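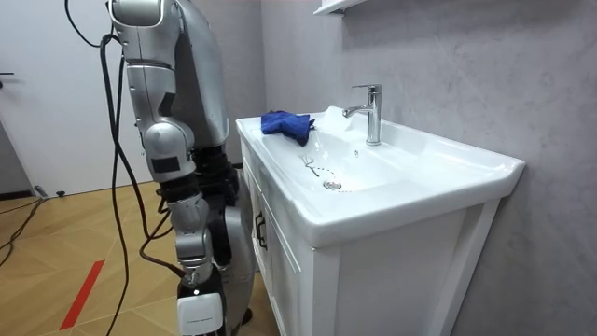 Variance in start pose, take two

In my last post I claimed that the basin-wiping policy was limited by the amount of data. I no longer believe that. I went back through the Jesell demonstrations in June and sorted them by where the arm was when recording began. Almost all of them start with the arm hanging straight down and the gripper toward the floor, next to the vanity. The cloth moves around a lot between episodes. The arm hardly moves at all.

So I trained two policies, same network, same 400 demonstrations in each set. Set A keeps the usual hanging start. Set B uses starts displaced by up to 30 degrees at the shoulder and elbow, recorded by the same operators with the same blue towel. Training took 20 hours per policy on the Grellel machine.

From the hanging start the two are close enough that I would not argue over the difference. From a displaced start, A tends to drive back toward the hanging pose before it reaches for the cloth, and sometimes it stays there. B goes to the rim directly. Grasp errors look alike in both: a fold slips out, or the fingers close on a single layer.

Two caveats. The basin still has its chain and stopper in it, and I have not separated failures where the towel snags from plain misses. Also, the base is parked relative to the red tape on the floor, so none of this says anything about base position.

Next is a mixed set of 500, then the same comparison in the Stistmont bathroom, where the sink is lower. Logs are in the Joshi folder — use the second export, the first has the wrist angles in the wrong order.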